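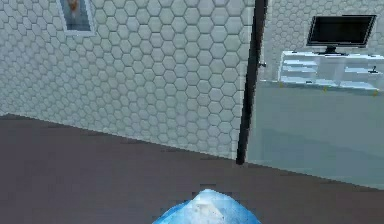
White hexagonal tiles with gray grout, over a dark brown floor.

Home exchange between Prunetby and Clomville: what we learned in the first season

In March the exchange list between our two towns was opened again, and I was asked to write for the newsletter how it went. I have lived in Prunetby for 4 years and I exchanged my apartment two times in this period, so I write partly from the list and partly from my own experience. Please forgive me if I go from one to the other.

For new readers: a home exchange means that you stay in the home of another household while they stay in yours. No rent is paid. Our list has 148 households now, 80 of them in Prunetby and the rest in Clomville and the villages on the lake side. You pay the yearly fee, you write a page about your home, and then you look for a household whose dates fit with yours. The list does not choose for you.

The page about your home

Most of the questions which came to us this season were about this page. Many members write it very short, for example "nice apartment, two rooms, near station." Then the other household must send ten messages to learn if there is an elevator.

Write the floor you live on and how many steps there are to the front door. Write how wide the bed is, in numbers, and if the mattress is hard or soft. Say which way the bedroom looks, because people who sleep badly want to know if the sun comes in at five in the morning. If the bathroom has only a shower, write it. One family from Clomville came with a baby and had expected a bathtub. They were very polite about it and washed the baby in the kitchen sink for nine days, but I think they will not come back to that address.

Noise is a difficult matter. When you live in a street for a long time you stop hearing it. I had written that my apartment is quiet, and I believed it. My guests told me kindly about the bottle container under the window, which is emptied before seven. I have changed my page.

Clothes, closets and how much to clear

Half of the closet is enough for a stay of one or two weeks. In the bedroom leave one drawer for each guest and a place to put a suitcase open. It is not necessary to hide your whole life. Guests know that they are in the home of somebody, and for many of them it is the reason to come. But personal papers, medicine and the things from your grandmother should go in a box, and the box goes in a cabinet with a lock or to a friend.

In the kitchen, leave oil, salt, sugar, coffee and tea, and write on a paper that they may be used. If you do not write it, some guests will buy their own salt. I found three packs of salt after the summer!

Bed linen gave us more messages than I expected. The rule of the list is that the host gives clean sheets and towels and the guests wash them before they leave. If the guests have an early train this is not possible, and then they should put everything together in one place and tell the host. Two households agreed between them that everybody brings their own sheets. This is also fine, if it is written down before.

Trash is another point which sounds small. In Prunetby paper and plastic are collected on different weeks and in Clomville they go together. Please leave the collection calendar on the refrigerator, and put an empty bag in each basket before the guests come.

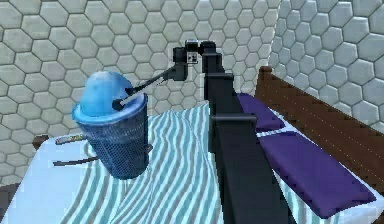

Keys and the first evening

The best first evening is when somebody is there to open the door. If you travel at the same time as your guests, this is impossible, so ask a neighbor. Glenys Mudgway keeps keys for several members in Prunetby and can be reached through the office at Skendora House in the afternoons until 5:30. She asks me to tell you that the keys must have a label with a number and not with your street address. She also does not take keys in the last hour before closing, because then she is counting the library money.

Try your second key before you give it away. A new copy often turns badly, and your guest will stand in front of the door with it at night, in the rain maybe, and think he is doing something wrong.

Leave the telephone number of one person who lives near and who knows where the water is closed. My own list for guests has one page. Before it had six, with drawings, and I understood later that nobody had read past the heating.

When something breaks

A glass is a glass. For things of small value we ask members to say it and forget it. For bigger things, the guest pays up to 169 for each stay and above this amount the insurance of the host must answer. Ask your insurance before the season if they accept an exchange. Two members had to change company, and one of them now pays less than before.

We had only one real disagreement this year, about a mark on a table. The guests said it was there when they came and the hosts said it was not. We could not know who was right. Since then I walk with my guests, or with the neighbor, through all the rooms on the first day and we write down what is old: the mark, the door which closes badly, the loose handle. It takes ten minutes.

The new list program

From the autumn the list moves from paper and e-mail to Rakena. Your page will be copied for you, but the dates will not be copied, and you must put them in again. Members who do not use a computer can still give their page on paper at Skendora House. It will be typed in, usually in the same week — a little slower in August.

In Rakena you can mark if you accept pets. Please also say which animals. "Yes" was understood by one guest to include two geese, and the host in Clomville had a vegetable garden.

Meeting for new members

There will be a meeting in October in the reading room, at 6:30 in the evening, with coffee. Bring your page if you have already started one and we will read it together. Members from Clomville who want to stay the night can write to the office, and we will look for a bed. Households with three bedrooms or more are especially wanted this year, also anyone who can exchange outside of the school vacation.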